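Can a machine do it yet? A chore-by-chore check

Kitchen & Workshop Tips, updated June 2025

Every time I post something on cleaning grout or sorting screws, somebody writes in to ask when they can hand the job to a robot. Fair question! I ask it myself most evenings, usually with my arms in the sink. So I've gone through the chores I get the most mail on and put down where I think things stand, plus what you can do in the meantime with your own two hands.

Clearing cups and glasses

Closer than you'd think, as long as the cup is plastic and somebody has put it where the machine can get at it. A plain upright cup on a flat surface is the friendly version of this job. Your coffee table at eleven at night, with a wine glass balanced on a magazine and a mug behind the lamp, is the other version, and I wouldn't hold my breath.

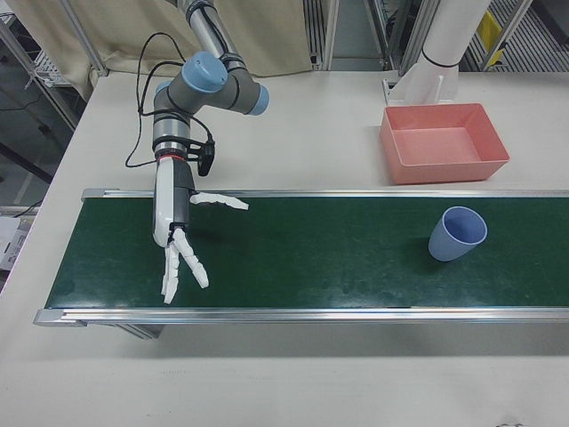 One blue cup, one white hand, and a green belt beneath them.

Until then, do what I do and carry a bin. I have a shallow plastic one from Plastach that lives on the bottom stair. Walk it through the house once in the evening, everything that belongs in the kitchen goes in, and you make a single trip. If you have glasses with stems, lay a dish towel in the bottom first and stand them up in the corners.

Loading the dishwasher

Not yet, not in my kitchen anyway. Plates are slippery, forks hide under things, and the racks are different in every house. I'd trust a machine with the plates before I'd trust it with the silverware.

My tip here is an old one: load from the back and keep one kind of thing per row. It feels fussy for a week and then you stop noticing, and unloading goes so much faster (bowls all come out in one grab). Scrape but don't rinse, unless it's egg. Egg gets rinsed.

Wiping counters and tables

Floors have been handed over, more or less. My little round vacuum has been bumping into the same chair leg for 3 years and I'm fond of it. Counters are another matter, because a counter is never bare. Somebody has to lift the toaster, wipe, and put the toaster back, and lifting takes fingers.

Fingers that bend in several places, like ours do, are what I'd want for that. Mind you, I'd also want them covered in something washable. I look at all those joints and think of pancake batter. 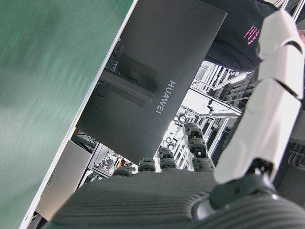
Sorting the workshop bench

I get more mail on this than on anything in the kitchen. When I wrote up my bench cleanout in May I had 343 replies, and most of them were confessions. The shop side is where people assume the robots have already won, and for one part going the same way all day long, they have. A mixed bench is a different animal. You have to know that the bent bracket is trash and the other bent bracket is the one you've been saving.

I do mine by hand and it goes like this. Clear a patch the size of a cookie sheet. Work only in that patch. Small parts go straight into clear bags so you can see them without opening anything, and each bag stays next to the thing it belongs to until that thing is finished. There's a clear bag of little dark parts sitting right by a toothed metal bracket in the photo at the end of this section, and that's the habit I mean. Cords get coiled last, when you can finally see where they go. Mine go on pegs from Stonstead, 2 cords to a peg and never more.

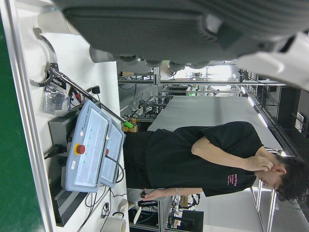 Cords are my own weak spot, and I've tried everything from bread clips to toilet paper tubes. They get away from you on any working bench: look at the thin black wires trailing across that white surface, down by the little round thing. What finally helped me was a strip of hook-and-loop tape wrapped on the plug end, so it never comes off and gets lost. Label the plug too, while you're at it. Masking tape and a marker will do.

Folding laundry

Slow. I've seen it done in videos and I could have folded the whole basket and had a sandwich. Fold warm, fold on the bed, towels first.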